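Gripper for thin-walled things: Jener or Urnedum?
Board: Grippers and end effectors

tolvan_k
02/05/2021
Hello all. English is not my first language, so please be patient with me. I must choose between two parallel grippers for a small arm, the Jener and the Urnedum. The task is to pick household containers from a table and put them on a shelf. The camera is at the wrist and the controller is a Phan. Both grippers fit my flange. My budget is for one only. Which one would you take, and why?

mudlark6
Urnedum. The stroke is longer and the fingers come off with two screws. I had the Jener for 3 months and I sent it back, the force setting was too coarse for anything soft.

tolvan_k
Thank you. May I ask how coarse? In the manual I find only one table and I do not understand the units.

mudlark6
Steps of 6 newtons. Fine for blocks and cans. On a yogurt cup you get either a drop or a crushed cup.

bench_otter
I don't agree with this. The Jener takes a current limit directly if you skip the Phan plugin and write to the register yourself. I did 300 picks this way in the Cullesham lab and 293 were good, with paper cups among them. The plugin is the coarse part. The gripper is fine.

mudlark6
OK, but he asked what to buy. If the answer is "buy it and write your own driver", that is a different price.

bench_otter
It was one evening of work. And the long stroke on the Urnedum costs you stiffness, the fingertips spread when you close hard. Ask anyone who lifted a full bottle with it.

tolvan_k
I can write a simple driver, this does not scare me. My bigger worry is the finger surface. Some of my containers are woven, and the rim is not flat. I think ridged fingers will hold it better than smooth rubber, but I am not certain. I attach one view from the wrist camera with such a basket.
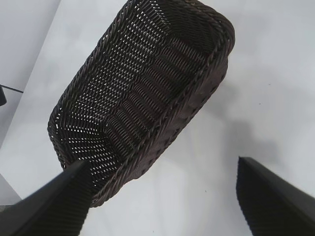 Reply 9
bench_otter
For a braided rim I would stay with the ridged fingers. Smooth silicone touches only the high points of the braid and then it rolls. Come in over the short end, one finger inside and one outside, and close slowly.

mudlark6
Here I agree with otter, for once. Only watch your depth values if you use a depth camera. With an open weave, mine kept reading the table through the holes, and the planner wanted to go too low. I took the height from the rim only and it was better.

tolvan_k
This is very useful, thank you both. I did not think about the depth. I will borrow an Urnedum first and try the rim grasp with it, then decide at the end of May. If somebody has the register list for the Jener, please send me a message.

bench_otter
Sent. Read the note on the second page before you change the current limit.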